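3.2 Set-up and care of the two-arm cell in a family house

The cell which we report here is the second of the three that were used in the study. It was placed on the ground floor of a house, between the living area and the door to the yard, and it stayed there through July. The family continued to use the room in the normal way. The machine has two arms on one base, a head camera, and one small camera at each wrist. The base came from Kendberg and the gripper housings were printed by ourselves, after the drawings given in Section 2.4.

Our purpose in this section is to record how the cell was kept in working order, as this part of the work is often left out of the reports, and other groups have asked us for it. The task itself (picking up small litter from the floor and putting it away) is described in Section 4.

The first matter is the cables. Each gripper housing is served by a thin black cable which must follow all movements of the wrist. In the laboratory we had fixed the cable tightly along the arm at every joint, and this gave good results on the bench. In the house it did not. When an arm reaches down to the floor, the wrist turns further than it does over a table, and the connector at the housing takes the load. In the first period we lost the signal from the left gripper 17 times. Ka-ming Chang then changed the routing so that a free loop is left at the housing and the cable is held only lower down on the arm. Figure 3 shows the cell at the yard door with the new routing, and the view from the wrist of the same cell.
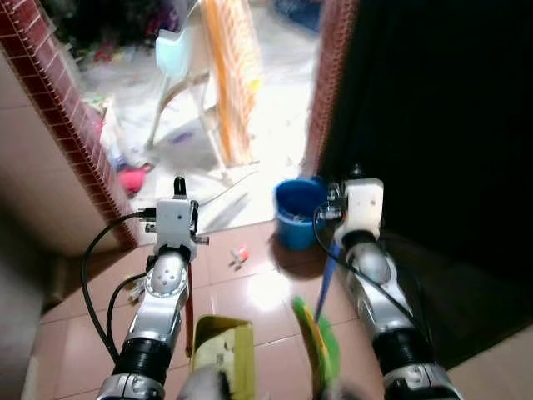
After the change the loss of signal became rare, and when it happened the reason was in most cases the connector and not the cable itself. We therefore introduced a short check before each session. The operator moves both arms slowly to the lowest pose, holds them there, and turns each wrist to its two limits while the gripper is opened and closed. If one reading is missing during this movement, the connector is taken out, cleaned with a dry brush and put back. The check takes little time and it can be done by one person. We advise not to skip it after the base has been moved, even when the distance was small.

The length of the free loop needs some care. A short loop pulls on the connector as before, and a long loop can be caught by the other arm or by furniture. We tried several lengths and kept the one with which the cable just does not touch the forearm in the folded pose. For this cell it was 332 mm, measured from the connector to the first clip. The value should not be copied to another arm without trying, because it depends on the place of the clip.

The second matter is the position of the base. The floor is of glazed tiles, and a base on hard wheels moves slightly on them when both arms accelerate together. We could see this as a slow drift between the camera and the arm coordinates. Rubber pads under the four feet reduced the drift, but they collect dust and lose their grip. Ngan-ling Mak wiped the pads with a damp cloth each morning and let them dry before the base was lowered. The grout lines were also of use to us. We marked the position of the front feet with respect to two crossing lines, and in this way the base could be put back after cleaning the room with an error of a few millimetres.

The third matter is the calibration of the wrist cameras. The mounting bracket is a standard Dandard part and is held by two small screws. These screws become loose by vibration, and the change is too small to be noticed by eye. We repeated the calibration after every 40 hours of operation, and in addition whenever a gripper had touched the floor with force. The calibration board was placed flat on the tiles in the working area, and not on a table, so that the distance was similar to that of the real task.

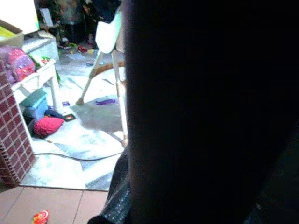 Exposure was more difficult to keep constant than the geometry. The room receives daylight from the yard, while the automatic exposure of the wrist camera reacts mainly to what is close to the lens. When the arm comes into the view of the camera it is very dark, and the control makes the rest of the picture brighter. In the second view of Figure 3 the arm covers most of the right side, and the panel at the upper left is already nearly white, although the tiles in the foreground can still be read well. We corrected this by fixing the exposure at the start of each session, using a pose in which only the floor was in view. The value was written in the log sheet together with the time of day.

For lubrication we followed the instruction of the maker and have nothing to add. The finger pads of the grippers were made of Baudry silicone sheet. They were replaced after 100 hours, or earlier if the edge was torn. Worn pads do not fail at once; the gripper closes as usual, but thin and flat things slide out during the lift. For this reason we do not recommend to judge the pads by the closing force only. A strip of paper pulled by hand between the closed fingers was a better test.

Spare parts were kept in the house in one Gollow case: two housings, two connectors of each type, a set of pads, clips and screws. With these parts all the repairs in July could be made on site. The only fault that required the laboratory was a broken thread in the base of the right arm, and it is treated separately in Section 5.1.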